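Home Explore Threads Saved Sign in

Kaan Saraç
29 October 2019

Okay, I've had the Skarkelo handheld gripper kit for a while now and people keep asking me if it's worth the money, so here's a long one. Grab a coffee!

First, I paid for mine. My cousin Alper Saraç has a set too and we compared notes the whole way through, so when I say "we" I mean the two of us grumbling over the phone.

What you get: two handheld grippers, the cables, a folder of 3D print files for spare fingers, and a login for their recording software. You hold one in each hand, do a chore, and the recording gets turned into training data for a two-arm setup. No arms needed on day one, and that was the whole appeal for me.

Price was 1340 for the pair plus 166 for shipping from Udine. I almost went for the Vasano set — it was cheaper, but it only came as a single and I do everything two-handed.

Setup was not fun. The manual is 2711 words (yes, I pasted it into a word counter out of spite) and the calibration part is maybe four lines of it. Serpil Canpolat put up a walkthrough that's way better than the official one. Go find hers before you plug anything in.

Once it's calibrated though? Really nice. The weight sits low in your palm, and the squeeze is light enough that I can go a long stretch before my thumbs complain. I've been doing mostly tabletop stuff with containers and covers, things with a curved top and little knobs, where one hand steadies and the other does the fiddly part.

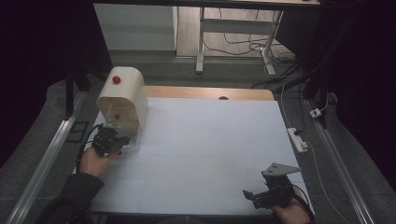
Cables are my biggest gripe. Each gripper is tethered, and whichever hand is doing more of the reaching ends up dragging its cable over the work. I've started leaving a loop of slack by my wrist and it helps a lot. Alper tapes his to his sleeve. He says it's fine until you forget and walk off!

Fingers next. The stock ones are chunky, squared at the tip, and great on boxy things. On small round knobs they want to slide, so I go in slower than I'd like. I'm told there's a softer tip coming in February but I wouldn't buy the kit on the strength of that.

Also, get yourself a plain work surface. I use a white board and it makes reviewing the recordings so much easier on my eyes. My first batch was on a patterned tablecloth and I couldn't tell what I was looking at half the time.

Software: it's okay. Starting and stopping is one button, love that. Naming your takes is a nightmare and there's no bulk rename, so I have a whole pile of things called "new_take_final". I wrote to support and Hacer Ekinci got back to me the same day with a little script. Ten out of ten for Hacer, six out of ten for the software.

Tip from me: check the gripper's own view before each session, with the fingers open and nothing in them. You want both tips in there and sitting about even. If one has crept out to the side, redo the mount now and save yourself an evening of bad takes. 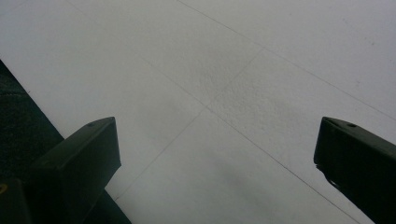 How many takes do you need? Depends on the job, obviously, but I got some 400 good ones on one task before I felt okay handing them over. Fadime Dağdelen told me she stops earlier and spends the extra time varying where she puts the object. I've been trying it her way this week and I think she's right (sorry to my 400).

Things I'd change if Skarkelo is reading: longer cables or no cables, a printed calibration card in the box, and please please a carrying case. Mine live in an old shoe bag.

Who should buy it? If you already have a two-arm setup, or you can borrow time on one, yes. If you just want to play around, see if you can rent first. Kocabaş does a two-week rental and they'll take part of the fee off if you end up buying.

I'm keeping mine. Somebody asked whether left-handers would be okay — both of mine feel the same to squeeze, so I'd guess yes, but I'm a righty, so ask a lefty!

Next I'm going to try folding small towels. Send me your finger print files if you have any good ones, I've got half a spool of black left.

Filed under: Robots & Gadgets, Hands-On Reviews

More from Kaan
Is the Vasano single gripper enough for one-handed chores?
My calibration checklist, second try
Printing spare fingers without the wobble
Rental kits: what I asked Kocabaş before signing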